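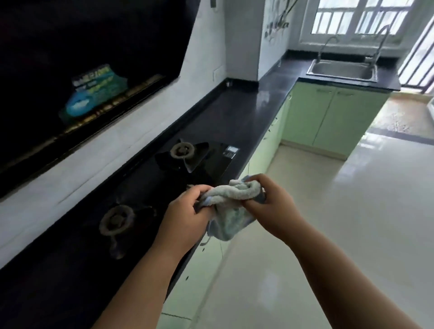 Ottilie Rüegg has watched other people wipe their kitchens for three years, and she would like it known that she now has opinions. "Most people start in the middle," she says. "Then they push everything to the edge and look pleased."

We are standing at the back of the demonstration hall at Ladance, where the spring open day has been running since ten. The coffee ran out at ten-fifteen. On the low stage in front of us a two-armed robot called Mernulora is facing a countertop with a damp cloth on it, and has been facing it for long enough that a child in the second row has asked whether it is broken.

"It's planning," says Rüegg, to the child.

"What's it planning?" says the child.

"To pick up the cloth."

Rüegg runs what the firm calls the task library, a big collection of recordings of ordinary chores, filmed from the height of the eyes of whoever is doing them. There are 2402 recordings in the kitchen section alone. She has seen all of them, a good many twice, and a few of them, she says, in dreams. Before this she taught swimming to adults, and she thinks the two jobs are close cousins. In both you break a thing down that everybody assumes is one thing, and in both there is a lot of standing next to someone who is holding very still.

I ask her why cloth, of all things. The robot arms I'd seen before were stacking boxes, and they seemed happy.

"A box is the same box when you pick it up," she says. "You look at it, you decide where to put your fingers, you go there, and it's still a box. A towel changes its mind. You grab one end and the rest of it does whatever it likes. Then you want it bunched up on this side and flat on that side, and you've got two hands, and the hands have to agree."

She holds out her own two hands to show me and twists one against the other, the way you'd get the last of the water out. It takes her about a second. Mernulora, she tells me, needed most of last winter to get to the point where it could do that without dropping the towel, and in January it was still dropping it more than 50 times a day.

"We kept a tally on the whiteboard. Then the tally made people sad, so we stopped."

## The stove problem

The stove comes up a lot. On stage there is a flat practice counter with nothing on it, and I'd assumed this was for the sake of the audience. Rüegg says it's for the sake of everyone. Gas cooktops are where it gets hard, with the burner caps and the grates, and the strips of glass between them that you have to get into with a corner of the cloth.

"A person with a towel over a stove does five things without thinking. They fold it, they turn it, they find the clean side. They hold one end out of the way so it doesn't drag over the grate. I watch that and I think, you have no idea how good you are at this."

Do the people in the recordings know how good they are?

"They think they're bad at it! They apologize. We get little notes, sorry about the kitchen. I don't care about the kitchen. I want the kitchen to have stuff in it. Cords, stickers on things, pipes coming out of the wall, sun in the window, two faucets where you expect one. If it's a showroom, the robot learns showrooms, and then you sell it to somebody and it goes home with them and it has never met a sticker."

This seems to me a fair summary of several people I went to college with, and I write it down.

She is less sunny about how the recordings get used. Hands are the trouble. A human wrist does things that Mernulora's wrist won't, so some of what a person shows it has to be translated, and some just can't be. When somebody wrings out a cloth with a fast flick at the end, the flick is thrown away. "We tried keeping the flick," she says. "Alois can tell you about the flick."

Alois Gruber, who is sitting at the control desk with his chin on his fist, says he would prefer not to talk about the flick.

## Eleven o'clock, more or less

At this point Mernulora picks up the cloth, and there is applause. It is real applause, too, with a whistle in it. The robot closes one gripper on the near end and the other on the far end, lifts the whole thing a hand's width off the counter, and begins to turn its right wrist. The cloth tightens, then slides, then hangs there from the left gripper like something left on a fence.

"Ah," says Rüegg.

She doesn't seem upset. I ask whether this counts as a failure and she thinks it over for a while.

"It knows it's lost one side. A year ago it would have gone on wringing the air. It used to do the whole routine, wring, fold, wipe, wipe, with the towel on the floor. Very graceful. You could have put music to it."

Gruber types something. The robot puts its arms down, and the host of the day, Balthasar Rainer, who has a headset microphone and is plainly enjoying it, announces a short break of 15 minutes. It is the third short break of the morning. People drift off to the other end of the hall, where a firm named Tumance is giving away tote bags.

I use the break to ask Rüegg the question she must get at every one of these, the one about who wants this. I clean my own stove, badly, and it costs me nothing but self-respect.

"You do get that one from people who can stand up for an hour," she says. "My mother can't wring out a dishrag anymore. She's got hands like this." She curls her fingers in. "She leaves it in the sink and waits for one of us to come by. I'm not going to tell you a robot fixes that. I wouldn't put this one in her apartment, it would scare her and it would probably scare the cat. But when somebody says to me, it's only a towel, I do think about that sink."

Then, since I've written that down too and she has seen me do it: "Put in that it's slow. Put in that it costs as much as a car. I don't want letters."

It is slow. It costs as much as a car.

What would she call good enough? Rainer, passing with his microphone switched off, or so he believes, says "Ninety percent," and his voice comes out of the ceiling. Rüegg waits for the laugh to pass. She says she doesn't like percentages for chores. If your dishwasher left one plate in ten on the floor you'd return it. She wants to see it do a week in one kitchen, the same kitchen, with the same towel getting older and rattier by the day, and nobody from Ladance in the building. She has asked for that week. She has been told it's on the schedule, and when I ask where on the schedule, she looks at Gruber, who looks at his screen.

The library, meanwhile, keeps growing. The plan is to have 4000 kitchen recordings in it before they move on to bathrooms in earnest, and she is looking forward to bathrooms about as much as you'd think. She still checks each one by hand. I suggest that this is a strange way to spend a working life, watching strangers' hands tidy up after supper, and she says it's more restful than swimming lessons and nobody swallows any water.

"You get fond of them," she says. "You never see a face, you only get the forearms. But there's one who folds the towel in thirds every single time, and lines up the edge, even if she's just going to mess it up again a second later. I'd know her anywhere. I'd walk right past her on the street, of course."

Mernulora's second attempt begins a few minutes late. The crowd is smaller now and has tote bags. It takes the near end, it takes the far end, it lifts, it turns — and this time the cloth bunches up in the middle and stays put. A few drops fall on the counter. The child in the second row, who has stayed through all of it, wants to know if it can do the floor next.

"No," says Gruber.

"Not this year," says Rainer, from the ceiling.

Rüegg goes up on stage, takes the cloth out of the grippers, and wipes up the drops herself. She starts at the edge.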